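Last updated: December

Section 3. Using the Ziltine Countertop Dishwasher for the First Time

Gronance recommends reading this section before loading the machine. Gronance is aware of how people treat recommendations.

3.1 Before you load

1. Run one empty cycle on Quick. The water will smell faintly of factory. Let it.

2. Scrape plates, but don't rinse them. The sensor looks for dirt, and a spotless load makes it sulk and quit early.

3. Keep wood and bamboo out. Cutting boards split and racks warp, usually during the first wash you weren't watching.
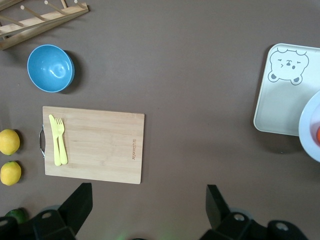
4. Fill the salt tank with 800 grams of coarse dishwasher salt. Table salt will clog it, however much of it you have.

CAUTION: Do not put dish soap in the detergent cup. The foam comes out through the door, and it keeps coming.

3.2 Loading and starting

5. Put bowls on the top rack, facing down. A bowl facing up comes out as a bowl of gray water.

6. Stand plates in the lower rack with a gap between them. Large dinner plates go at the back, where they can't stop the spray arm.

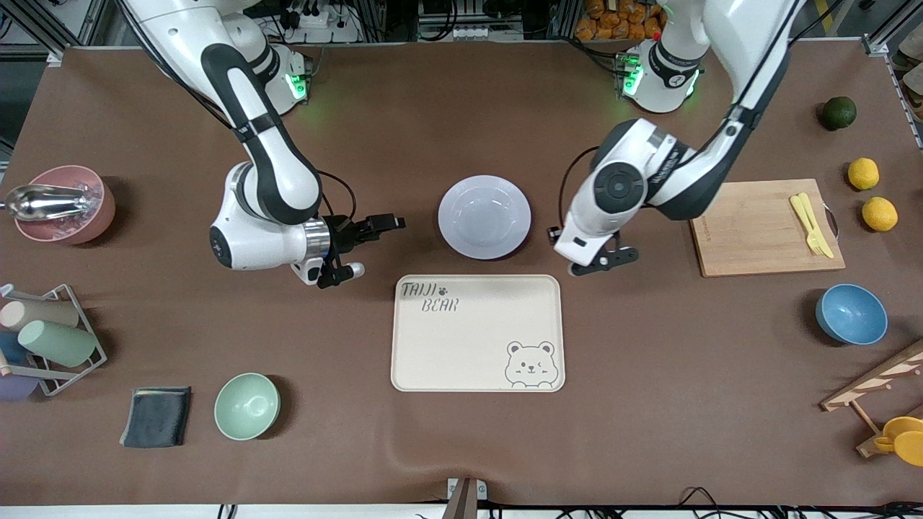 Spin the arm once by hand. If it knocks on anything, move that thing and spin again. The arm will not work around your favorite platter.

7. Close the door until it clicks, turn the dial to 7, and press Start. There is a pause before the water comes in. Pressing Start again during the pause cancels the cycle, as many owners have discovered.

NOTE: Hileo rinse aid fits the dispenser. So does the Żak refill, if you unscrew the cap first.

If the display shows E3, check the inlet hose for kinks, then see Section 7.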